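Keeping a Small Kitchen From Eating You Alive

My kitchen in Haworth measures, by my own generous accounting, one and a half people. The stove door can't open if the fridge door is open, and neither can open if I am standing there wondering what I came in for. I have cooked in it for years and have picked up a few habits, most of them by burning something.

Give the counter one job at a time

Chop, then clear, then mix, then clear. It sounds fussy until you have rolled pie dough over a stray clove of garlic. I keep a damp dishcloth at my left hand and a scrap bowl at my right, and anything that hasn't been touched in the last few minutes goes back where it lives. The mail does not live on the counter. The mail has been told.

Hang what drips

A strainer stored in a cupboard is a strainer that will be put away wet, and the shelf below will let you know in August. Screw a plain hook over the sink and hang it there. If you rent and the landlord has opinions about screws, a tension rod across the window does the same work, and you can hang the measuring cups from it too.

Stop stacking bowls by color

I know it looks nice. Stack them by size, biggest on the bottom, and limit each pile to what you can lift out with one hand. My neighbor Joyce Kaijage keeps a tower of mixing bowls above her refrigerator that sways when a truck goes by. She says she knows exactly where the big one is. So do I, and I sit on the other side of the table.

Lay sticky bottles down on a plate

The last inch of ketchup is worth fighting for if you're stubborn, and I am. Cap on tight, bottle on its side, something washable underneath. Come back after supper and stand it on its head for the final push. Works for syrup and dish soap as well, though please use separate plates.

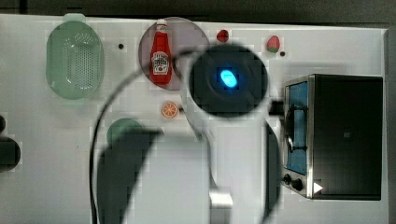

Play-kitchen ketchup, resting on a plate. Green colander to the left.

Honey is a different animal. Set the jar in a bowl of warm water from the tap and go do something else. The microwave will also loosen honey, along with the label, the lid and your faith in plastic.

Write the date on it

Masking tape and a marker, kept in the same drawer as the freezer bags. "Soup" is not a label. I once thawed 2 tubs of "soup" for company and served one tub of soup and one tub of stewed rhubarb. Shalini Chaudhary ate hers without a word, and I have thought highly of her ever since.

Know your oven's lies

Mine claims 300 degrees with great confidence and means something else entirely. An oven thermometer hung from the middle rack will settle the argument. Let everything heat for a good while after the light goes off, then read it through the glass with the door shut. Write the difference on a card and tape it inside a cupboard. When a recipe fails anyway, you can still blame the recipe.

Sponges

Wring them, stand them on edge, throw them out sooner than you want to. When one gets demoted to floor duty, snip off a corner so it can't sneak back to the dishes.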